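Our house rules for the robot cell, second try

So I finally rewrote the rules for our little cell over the weekend. The old ones were four pages long and had been taped up since April, and I'm fairly sure I'm the only one who ever read page three. (I wrote page three.) The new version is one page, and I want to talk through it before I print the thing and get attached to it.

The job is cloth handling for Endemwood. Pick up a piece, lay it flat, fold it, next one. We got through almost 400 folds last week, and the arm did fine on most of them. What bugged me was the logging. If a fold failed, I'd look at the notes and find "bad" or "weird" or just a dash. You can't fix "weird"!

Rule one now is that you look through the close camera before every run. Not a glance at the little light that says it's on – you open the view and look at it, full size. Cloth is soft and moves around, and whatever is nearest the lens takes up far more of the view than you'd guess from standing next to the bench. Write down what you see in plain words, even when it's only colors and a bit of weave. 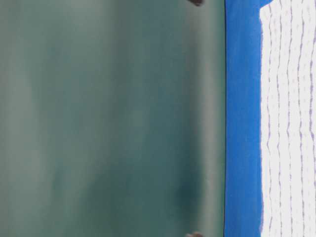 Morena Barbieri read my draft and wrote back that a check before every run is too much, and people will start ticking the box without looking. At Fasside they tried it and ended up checking at the start of each batch and again after any stop, and the notes got better. She'd also want the name of whoever looked written next to it, every time.

I think she's right about the batches, darn it. Ours are 35 pieces, so that's a few checks a day instead of a few hundred, and I can live with that. The name thing I'm less sure of. I don't want it to feel like we're hunting for someone to blame.

Rule two is hands out of the cell until the arm is stopped and the stop is locked in. A paused program doesn't count as stopped. I put that one in capital letters and I'm keeping the capitals.

Rule three is about speed. New cloth means slow mode for the first batch, no exceptions, even if it feels just like the last cloth.

Rule four is still a mess. It's supposed to cover who gets to change a setting, and right now it says "ask Macario Figueroa," which is fine until he goes on vacation. If you've got a good way of handling that in a small shop, please send it over, I'd love to steal it.

Printing on Thursday, I hope, if the laminator's back.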